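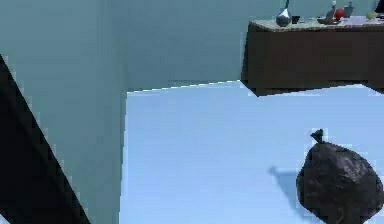

How many demonstrations should an operator record by remote control before a first policy is trained on a household task?

For a single task with one object and a fixed starting area, 60 clean demonstrations are a reasonable first set. Tasks that require the robot to drive between rooms or pick from a cluttered counter generally need more, and our group plans for 300.

Posted by hmorin_lab
Moderator, Remote Operation board

The answer given reflects the current guidance of the Simard program. Members are invited to comment before the guidance is revised in August. Please state whether your figures come from simulation or from hardware.

Hélène Morin

Reply from L.Hubmann

Our figures are from simulation, using the kitchen set in Trando. I do not agree with 60 as a starting point. With three operators we found that each person approached a trash bag differently. One drove in close and lowered the arm straight down on the knot. Another came in at an angle and closed on the side of the bag. The trained policy hesitated between the two and often closed on nothing. Adding more recordings of the same mixed kind did not help. We discarded the set, wrote a one-page procedure, and obtained a better result from a smaller number of recordings.

I would ask that the guidance address operator procedure first and quantity second.

Leopold Hubmann

Reply from drawbar60

I must disagree in part. A single written procedure produces tidy data and a policy that cannot recover. If every operator takes the knot from the same side, the robot has never been shown what to do when the bag has rolled. At our site, 12 recordings in every batch are set aside for recovery: the operator deliberately starts badly placed and corrects.

Are those figures with a hand controller or with keyboard input?

Reply from L.Hubmann

Hand controller. Keyboard recordings were excluded after the first week. The base moved in short jerks, and the policy learned the jerks.

I accept the point on recovery. Our procedure permits it, provided the recording is labeled.

Reply from fullow_support_desk

For members using Fullow to record: pauses longer than a few seconds are kept in the file by default. Operators frequently stop to look around before choosing an object on a counter, and the pause is then learned as part of the task. The trimming option is under Session Settings. It must be enabled before recording begins and cannot be applied afterward.

Reply from quillback

Has anyone compared remote control with guiding the arm by hand? Our department owns a Drirnus arm, and hand guiding is far quicker for new staff to learn. I had 11 usable recordings within my first hour.

Reply from drawbar60

Hand guiding is suitable for a fixed arm on a bench. On a mobile base, the person guiding the arm tends to stand in view of the cameras, and the recordings then contain someone who will be absent when the robot works alone. We limit it to bench work.

Reply from hmorin_lab

Thank you for these comments. The revised draft will place operator procedure ahead of quantity and will include a section on labeled recovery recordings. The figure of 60 will remain for the present, with Mr. Hubmann's objection noted beside it. Comparisons of hand guiding and remote control should be posted as a separate topic.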